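The 84 Percent Sticker

Household notes, October
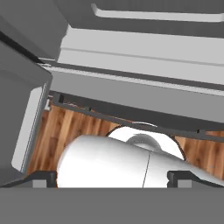
Should you pay extra for a dishwasher detergent that promises to cut your water use?

Save your money. The detergent doesn't decide how much water the machine takes in. The cycle you pick does, along with whatever sensor the machine has, and both work the same whether the tablet cost you pocket change or the price of a sandwich.

I bring it up because of Brundar, whose new tablets have been filling the end shelf at Ellery Market since the start of the month. The box carries a round green sticker: "84% of users skip the rinse!" Three readers wrote in to ask if they should switch. One had already bought the big tub.

Start with the sticker. It says users skip the rinse. It doesn't say they used to rinse and then quit, and it doesn't say the dishes came out clean. Plenty of people never rinsed in the first place. My brother-in-law has never rinsed a plate in his life, and he would count as a happy Brundar customer the minute somebody handed him a tablet.

I wrote to the company and asked how the survey was done. The reply took nine days and came with a one-page summary. The people asked had all signed up for a free box through the Brundar mailing list. They were asked one question about rinsing, after they'd used the product, and nothing about what they did before. There were 61 of them. If you're working it out, 84 percent of that is 51 people, all of whom liked the brand enough to be on its mailing list.

That's a very small crowd to hang a water claim on, and there wasn't a second group using ordinary tablets to hold it up against. When I asked about that, I was told the results were "directional." I've asked which direction and am still waiting.

Now, skipping the rinse under the tap is good advice. I have no quarrel with that part. Running the faucet over every plate before it goes in can use more water than the machine does, and most newer machines cope fine if you scrape the food off first. But you can do that today with the tablets you've already got under the sink. The saving comes from your hand staying off the faucet, and Brundar would like to charge you for it.

Alper Kaplan fixed dishwashers for a living until his knees gave out, and he still answers my calls. I read him the sticker. He laughed for longer than I thought it deserved. Most of the complaints he used to get about dirty dishes, he told me, were a clogged filter or a spray arm that couldn't turn, and the owner had usually been through several brands of detergent before calling him. Clean the filter. Look at the little holes in the arm and poke out the seeds. He also thinks people stack bowls so tightly that water never gets between them, and I had to admit he was describing my lower rack.

The other product I was asked about is the Fondis rinse aid, sold in the same aisle with a similar promise. Fondis at least sticks to saying it helps glasses dry with fewer spots, and that's what rinse aid is for. If your water is hard, you may notice a difference. If it isn't, you may be pouring blue liquid into a hole for no reason. Try a small bottle and look at your glasses when it runs out.

As for price, I did the sums at the shelf on Thursday. Brundar's tablets came to 54 cents a load. The store's own were less than half that. I ran both for 2 weeks, same machine, same cycle, no rinsing, and couldn't tell which batch was which except that Brundar smells strongly of lemon. One kitchen and one pair of eyes don't prove much, and I wouldn't put my result on a sticker either. Baked-on egg beat both of them.

A word for the reader with the big tub: use it up. It washes dishes. The store won't take back an opened one (I asked at the desk), and there's nothing wrong with what's inside.

If anybody out there has a water meter they can read before and after a load, I'd like to hear from you. Tell me the cycle, the age of the machine, and which tablet you used. I'll run the replies next month, including any that make me look wrong.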